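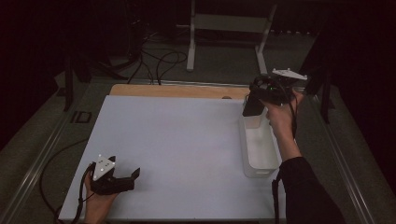 Photo: Fluduneo project, Nollari site. Reproduced with permission.
Figure 3. Two hand-held grippers in use over the board and container during the open day.

November
By the Bodau Working Group on Public Demonstrations

4. The open day at Nollari

4.1 What was shown

The third of our visits was to the open day held by the Fluduneo project at its Nollari site. Visitors came in groups and were given a talk, a turn past the tables and a short period for questions. The host put attendance over the whole event at about 400. We joined two groups, one in the morning and one in the late afternoon, and took notes separately before comparing them.

The printed programme promised "robots learning everyday tasks". The work at the table was done by a person. As Figure 3 shows, the operator holds a black gripper in each hand, and each gripper carries a white triangular plate on top. The plate on the left-hand gripper is dotted with small reflective dots, which the guide told us are used to follow the position of the tool. A recording of the movement is kept, and a control program is later trained on a large number of such recordings. We have no quarrel with the method. Our interest is in how it was presented, and in what a visitor could fairly take away from it.

Both guides used the phrase "the robot sees what I do". In the morning group this was followed by a clear account of recording and training. In the afternoon group it was not followed by anything, and the guide moved straight on to possible uses in home care. Two visitors near us then asked how long the robot had been able to handle containers. The answer given was "it's getting better all the time", which may be true but does not tell the visitor that the only hands at the table had been human ones.

4.2 The claims made

We noted three kinds of claim. The first concerned quantity. A slide gave the number of recordings made so far as 3381, and this figure was repeated in the leaflet. On asking, we learned that it included trial runs and recordings later set aside. The number used in the most recent round of training was 655. Either number would have been reasonable to print with a line of explanation. The larger one was printed without it, under the heading "lessons learned by our robot".

The second kind concerned ease. Visitors were told that the hand-held tools let "anyone" make a recording, with 10 minutes of practice. No evidence was offered for this, and nobody from the public was invited to try. The staff we watched were plainly used to the work. Holding a gripper low over a board with one hand while bringing the other to an open container asks for some care with the wrists, and there is the cable to think of as well. We would have liked to see a beginner attempt it, even badly. A demonstration run only by people who do the job daily says little about what anyone else could manage.

The third kind concerned transfer to ordinary homes, and here we are least persuaded. The table used for the demonstration is framed by metal rails, with a flat pale board laid over most of its near part. Semi-transparent walls, such as those of the container on that board, are often said to be hard for a camera to read, and we asked whether this had been a difficulty. The reply was that it "hadn't been looked at as such". Homes have poor light, soft surfaces and things left in the way. A result obtained on a tidy board may carry over, or it may not -- the open day gave no means of telling.

4.3 The missing comparison

At no point in either session did we see a trained program carry out the task. A video was shown in the entrance hall in which a robot arm moved a small item from one place to another. It was speeded up, a fact stated in small type at the start and easily missed by those who walked in halfway. We asked for the success rate over a fixed set of attempts and were referred to the Abugri report, which was then in draft and could not be shared.

It is fair to add that the host staff were open when pressed. The corrected number in 4.2 came from them, freely, and one engineer said she would have preferred a plainer programme. The trouble lay in the gap between what could be found out by asking and what was offered without it. Most visitors did not ask. In the afternoon group, questions were cut short so that the room could be cleared for the next party.

4.4 Points carried forward

Compared with the earlier visits, Nollari scored well on access to staff and poorly on labelling. We carry two points into Section 5. Tables where a person is making recordings should be marked as such, in words large enough to read from the back of a group. Totals given to the public should say which recordings they include -- the present practice of quoting everything ever stored is common across the sites and was by no means the worst of it here.

We have written to ask for a second visit once the Abugri report is out. No date had been agreed when this paper went to press.

Shares: 10 | Comments: 0

Contact the Working Group | © Bodau Working Group on Public Demonstrations | Back to top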